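Manual de preparação da bancada Skaris
Secção 4. Comparação de garras na bancada de dois braços

4.1 Âmbito

Esta secção aplica-se às bancadas Skaris com dois braços montados em lados opostos da estrutura de alumínio. Abrange a preparação do tampo, a instalação dos dedos a comparar e o ensaio de recolha de utensílios de cozinha. A calibração das câmaras é tratada na secção 3 e deve estar concluída antes de começar.

O ensaio serve para comparar conjuntos de dedos nas mesmas condições. Os valores obtidos numa bancada não devem ser comparados com os de outra, mesmo que a configuração seja igual.

4.2 Material necessário

Dois conjuntos de dedos, com os respetivos parafusos
Chave dinamométrica fornecida com a bancada
Caixas de plástico com abertura de pega
Utensílios: espátulas com ranhuras, concha, facas de mesa, faca de cabo amarelo, ralador
Tábua de corte
Folha de registo Prarnbridge, modelo 1559

CUIDADO: A faca de cabo amarelo só entra no ensaio depois de concluídas as séries com as espátulas e a concha. Não a entregue à garra com a mão.

4.3 Preparação do tampo

1. Coloque os dois braços em pausa no controlador e confirme que o indicador de movimento está apagado.
2. Limpe o tampo com um pano seco.
3. Disponha as duas caixas na metade de trás, com espaço entre elas para a tábua.
4. Pouse a faca de cabo amarelo sobre a tábua, em diagonal.
5. Ponha uma espátula dentro da caixa da esquerda, com o cabo de fora. A caixa da direita fica vazia.
6. Distribua os restantes utensílios pela metade da frente. O ralador fica no canto de trás, à esquerda.
7. Verifique se os cabos dos braços descem por fora da estrutura e se nenhum atravessa o tampo.

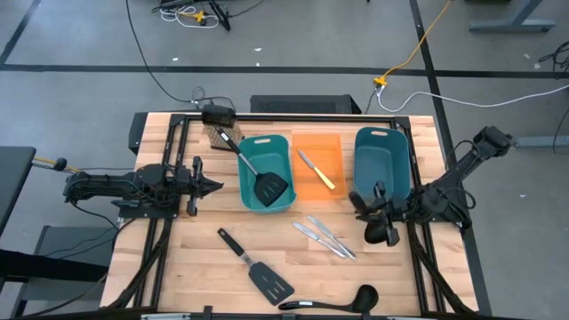 8. Leve cada braço à posição de espera, com os dedos abertos.
9. Grave a posição de espera com o nome do conjunto de dedos. Se gravar com o nome predefinido, a posição anterior é substituída sem aviso.

Nota: As facas de mesa devem ficar lado a lado, na diagonal. Na configuração usada em Brolavham ficavam paralelas ao bordo da frente, e os registos feitos até junho com essa disposição não servem de referência para esta versão do ensaio.

4.4 Troca dos dedos

1. Desligue a alimentação do braço em que vai trabalhar. A pausa do controlador não basta.
2. Segure o dedo e retire os parafusos de fixação.
3. Monte o novo dedo sem apertar. Alinhe-o com a marca do suporte e só depois aperte.
4. Repita no segundo dedo.
5. Ligue a alimentação e execute a rotina de abertura e fecho 7 vezes.
6. Introduza no controlador o código do conjunto. Os dedos largos têm o código 2240.

CUIDADO: Os dedos largos alteram o ponto de contacto. Executar um programa gravado com outro conjunto pode fazer bater a ponta no tampo ou no bordo da caixa. Faça sempre a primeira passagem em velocidade reduzida.

4.5 Ensaio de entrada na caixa

É neste ensaio que aparecem mais diferenças entre conjuntos. Um dedo estreito passa facilmente ao lado do cabo de um utensílio, mas tende a deixá-lo rodar. Um dedo largo segura melhor e precisa de mais espaço junto às paredes.

1. Ajuste a velocidade para cerca de 70 por cento da nominal.
2. Posicione a garra por cima da abertura da caixa.
3. Desça na vertical até a ponta passar o bordo e pare.
4. Olhe de lado, à altura do tampo, e confirme a folga até à parede.
5. Continue a descida, feche a garra e suba.
6. Registe o resultado: recolhido, rodado, caído ou não agarrado.
7. Repita com o outro conjunto sem mudar a caixa de lugar.

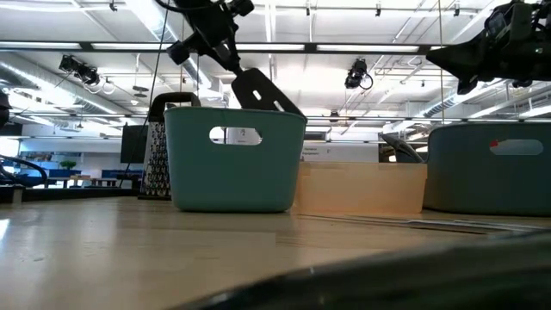
Texto: Aurora Figueiredo
Revisão técnica: Hafþór Juhl, equipa de Toledo
Atualizado: sábado, 8 de agosto de 2020

4.6 Problemas frequentes

A caixa desloca-se quando o dedo toca na parede.
Reduza a velocidade de descida e volte a gravar o ponto de entrada. Não fixe a caixa com fita, o contacto deixa de ser visível no registo.

A espátula roda depois de agarrada.
Baixe o ponto de preensão no cabo. Se continuar a rodar, anote «rodado» e avance.

O controlador recusa o código do conjunto.
Reinicie o controlador com os dois braços na posição de espera e introduza o código outra vez.

4.7 Fim da sessão

Leve os braços à posição de espera, desligue a alimentação e retire primeiro as facas do tampo. Guarde os dedos aos pares, na bolsa com o código correspondente, e arquive a folha de registo junto com o ficheiro da sessão.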